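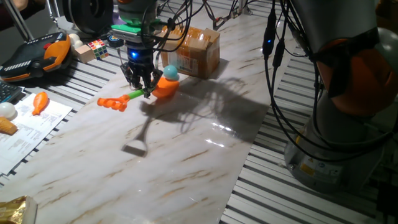
Chapter 5
Comparing Grippers on the Bench

Draft for class use, 12/13/20. Page numbers to follow.

Before you start: read the safety sheet, find the stop button, tie back hair. Have your log sheet from Chapter 4 with you.

5.1 What gets compared

Most spec sheets give you two numbers, grip force and stroke. Fine for ordering parts. Not much help when the thing to be picked up is a toy grabber – an orange claw on one end, a thin green shaft, a fat handle with a ball on the other. Where do you take hold of it? Middle of the shaft, most people say. Then the next question. Does it stay level, or does the heavy end drop?

That depends on the fingers, the pads, the controller and how fast the arm moves. This chapter takes them one at a time. Change one, leave the rest alone. Students skip this rule every year and then can't say which change did what.

5.2 The test objects

Mixed shapes on purpose. A puzzle cube has flat sides and sharp edges. An egg is curved everywhere, so finger pads meet it at very small patches. A toy drumstick is fat one end and thin the other. A croissant, toy again, has no good flat side at all. Long objects get their own section (5.4) becuase they twist.

Write down the object, where the fingers closed, and which way the long side pointed. Left or right matters. Pick one end as the "front" and stick to it.

5.3 Two grippers, two controllers

The worked data come from Araba Amoah and Bogdan Duda, who ran the Vadell two-finger gripper against the Hekum. Same arm, same pads, 173 tries in all. First with the Isah controller at its default settings, then with the closing speed cut down. Duda logged the tries, Amoah set the objects. Full table at the end of the chapter.

Look at the long-object rows first. 17 slips with the Vadell, 11 with the Hekum. Tempting to stop there and call a winner. But look at the column for grip point – the Hekum was taken closer to the balance point more often. So is it the gripper or the operator? Come back to this in Exercise 3.

5.4 Long objects and twist

Hold a ruler at the center between finger and thumb. Now hold it near one end. Your fingers feel the turn straight away, a gripper without a force sensor doesnt. What you get instead is a slow tilt, easy to miss from above and easy to see from the side. Camera placement, then, is part of the test. Shadows too: a hard lamp throws the arm's own shadow over the table, and a shiny top adds glare. Note the lighting on every log sheet.

Start with the balance point. Rest the object across a pencil, slide until it sits level, mark the spot with tape.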